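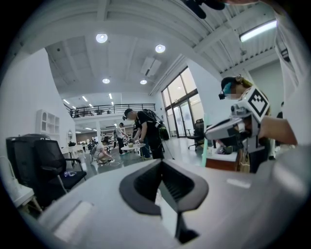

Purificación Requena wants to know whether the list would object to moving the seed order up to July, and whether the split between garlic and shallots can stay as it was. I'm answering both here so it's all in one thread. Her message is quoted in pieces below.

> I went through the order sheet from last fall and we bought 156 heads of seed garlic for 40 plots. I don't remember it being enough. Did anyone have extra, or did we all just plant less than we wanted?

Planted less. The Nowakowski beds on the east side got the last of the hardneck, and the people who picked up after five o'clock took softneck or went without. I had six heads of the hardneck and could have used twice that.

I'd like to order 400 this time. It sounds like a big jump, but the price per head drops at that size, and last fall several plots asked for garlic after the sheet had closed. Anything left over can be eaten. It's the same garlic.

> The supplier says they take reservations starting in July and ship in September. If we wait for the fall meeting, we're at the back of the line again.

Agreed. That was the problem last time, more than the count. We ordered late, Breditz had already run out of the large heads, and what came was small. Small cloves make small bulbs. Mine were about the size of a walnut, and I had them in decent soil with straw on top.

Breditz will hold an order without payment until they ship. I called and asked. They want the variety and the quantity, and you can lower the quantity up to the shipping date but you can't raise it. So it makes sense to reserve high.

> On shallots I don't have a strong opinion. Châu Khổng grew them in the low bed and said they rotted.

They did, and so did the onions next to them. The low bed holds water from March until well into May. I wouldn't put any kind of bulb down there until the drain is dug out. Leeks might be all right. Squash did fine in it the year before, once things dried out.

In the upper beds the shallots were good. I planted mine in the middle of October, an inch deep, tips just showing, and pulled them when the leaves had fallen over. They've kept better than the garlic has. I still have a bag of them in the hall closet and only a few have gone soft.

So my suggestion on shallots is to keep the same amount and put the note about the low bed on the sheet where people will see it. Last year it was on the back.

> One more thing. Can we please label the bags this time?

Yes. The paper labels came off in the shed and we ended up with three crates of garlic that could have been anything. I have a roll of the plastic tags from Potness, the kind you write on with a grease pencil, and they held up outside all winter on my currants. I'll bring the roll and the pencil on pickup day. If you're splitting a bag with a neighbor, take a second tag and write the variety on it before you leave the shed.

A few things that aren't in Purificación's message but belong with it:

- **Straw.** The feed store has gone up again. We need somebody with a truck to check the price at Gokura before September. The bales there were heavier last year, though there was a fair amount of oat seed in them and I was pulling oats until June.
- **Rust.** Two of the upper beds had orange spots on the garlic leaves in spring. If yours was one of them, plant garlic somewhere else this year and don't compost the leaves. The bulbs are fine to eat, but I wouldn't save them for seed.
- **Saved seed.** If you plan to replant your own heads, tell me and I'll take you off the count. Pick the biggest ones and leave them whole until the day you plant.
- **Planting depth.** The old handout says one inch for garlic. Two inches is better here, three if your bed is sandy. Mine at one inch heaved up in January — I had to push them back in with my thumb — and some of them never rooted again.

What I need from everybody is a reply with your plot number, how many heads of hardneck, how many of softneck, and how many pounds of shallots. Send it to me and leave the list off, or we'll have a long string of numbers in everyone's inbox. If I don't hear from you I'll put you down for what you bought last year.

Purificación, can you send me the old sheet as a file? I only have the printed one, and the column for the west beds is smudged.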